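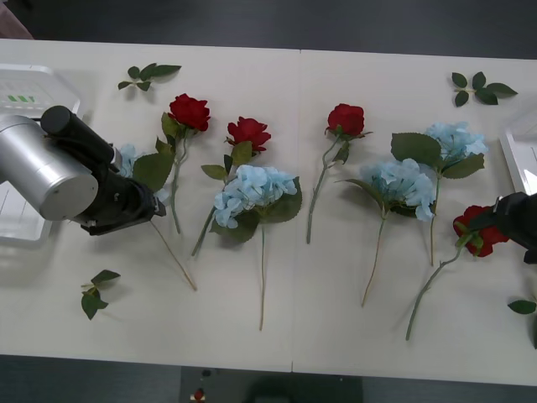

How long does it take a student team to teach two robot arms to put together a bunch of flowers?

Six months so far at Cestbridge, and the robotics club there expects to need most of the spring as well.

The club meets in a former drafting room on the second floor of the technical school. Twelve students are on the list, and on a normal evening seven or eight turn up. They started in September with a task they had picked themselves: given artificial roses and hydrangeas spread across a table, the two arms should pick them up one stem at a time and build a mixed bouquet. The regional student contest at Badcombe accepts open projects like this one, provided the team can run it live in front of the judges.

"We wanted something that bends," says Siebe Declercq, the student who leads the team. "Everybody had done blocks. With a block you know where it is after you grab it."

A stem does not work that way. Pick a rose up too far down and the head tips over and swings. Pick it up too close to the bloom and the fingers have to work around the leaves. The roses in the club's collection have green stems with leaves along them, and the hydrangeas have thin tan stems that the software kept losing in the early weeks. The big blue heads were easy to find. Working out which stem went with which head took until December.

The stems also cross. When flowers are laid out by hand, one often ends up on top of another, and the arms have to take the upper one first or drag both across the table. For a while the students laid everything out in straight, separate rows. Their teacher, Kobe Leemans, made them stop.

"It was going very well and they weren't learning much from it," he says. "At Badcombe a judge will put the flowers down, and the judge won't be careful."

Since then the rule has been that whoever sets the table is not the person running the program. Loose sprigs of leaves get thrown in too. They are not part of the bouquet and the arms are supposed to leave them alone. In January they picked up plenty of them.

Most of the work is repetition. A student guides the arms through the task, the movements are recorded, and the recordings are used to train the program that later runs without help. By the start of March the club had saved 1,727 recorded picks. Declercq thinks about a third of them are not much use, mainly the ones from October, when everyone was still getting the feel of the controls and the flowers went down crooked or got dropped. The team has argued over deleting them. For now they sit in a separate folder.

A full attempt at the contest may last 400 seconds. The program's best complete bouquet came in under that, but only once. The usual result is that the first stems go quickly and the last ones are slow, with an arm going back to the same flower several times. Hydrangeas cause more trouble than roses. The heads are wide, and when two are close together the gripper pushes one away while reaching for the other.

The two arms getting in each other's way is a problem the team solved rather bluntly. The table top is made of two panels, and the students used the seam between them as a border. The left arm works on the left, the right arm on the right, and a flower that lies across the line goes to whichever side its bloom is on. Leemans would like something smarter. Declercq says it can wait until after the contest.

Money has been less of a worry than time. The school paid for the arms two years ago for its automation course, and the club may use them once classes are over. The flowers came from Prudow, a home goods store near the station, and are replaced when the petals start to fray. The club's own budget this year went mostly to spare gripper parts.

On the evening I visited, work began at half past four. Two students were setting out flowers and another was checking the settings from the previous session. There was a long discussion about grip force. Too little and a stem slides, too much and the wire inside takes a bend that stays there. They settled on a value, ran it 30 times, wrote down the result of each run in a paper notebook, and changed the value again.

The room closes at seven. Members who want to stay later need a note from Leemans, who says he has signed more of them this month than in the whole of the fall.

Badcombe is in May. Teams get one practice run in the hall and two scored attempts, and the better of the two counts. The Cestbridge club plans to bring its own table top.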